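Accueil » Cuisine » Rangement

Tasses, lait et table protégée : quelques habitudes simples

Protéger la table

Un rouleau de papier kraft suffit pour protéger un plan de travail pendant un après-midi de bricolage ou un goûter. Je coupe la bande un peu plus longue que la table et je laisse dépasser au bord. Une petite tache ne justifie pas de changer le papier. Pour délimiter des places, le ruban bleu de peintre convient bien. Tendez-le sans tirer, sinon il gondole, et appuyez sur les extrémités.

Ranger les tasses

L'arbre à tasses en bois prend peu de place et libère une étagère. Accrochez les tasses par l'anse, une de chaque côté du montant, pour garder l'équilibre.

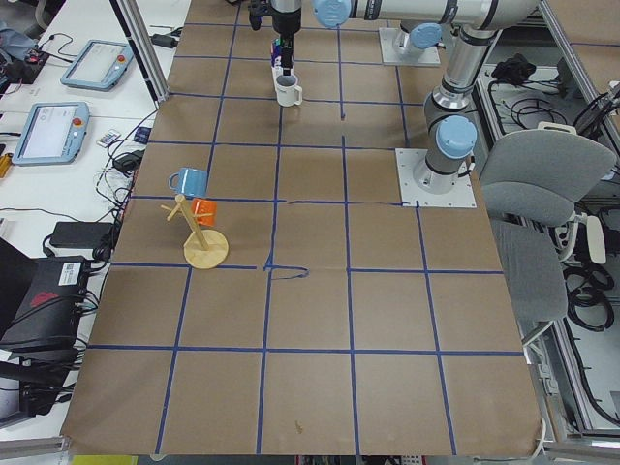

Les tasses lourdes vont en bas. Si l'arbre penche, collez un rond de feutre sous le socle. Le bois se nettoie avec un chiffon à peine humide, jamais au lave-vaisselle.

Servir le lait

Posez la tasse au milieu de la table, loin du bord, avant de prendre la brique. Une brique pleine se tient par les côtés. Versez lentement, le bouchon à vis posé à l'envers à portée de main, et refermez tout de suite. 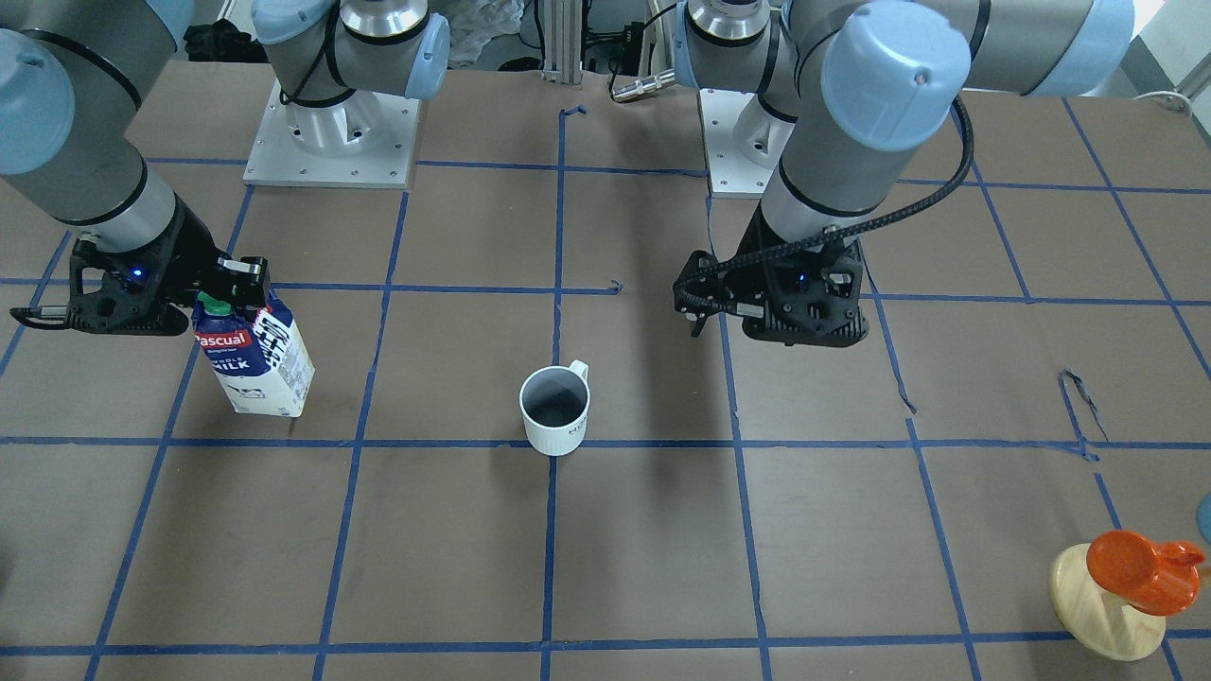

Enlever une goutte de lait sur le kraft

Tamponnez avec de l'essuie-tout sans frotter. Si le papier cloque, découpez le carré abîmé et recollez un morceau par-dessous.

Page mise à jour le jeudi 6 mars par Dulce Magaña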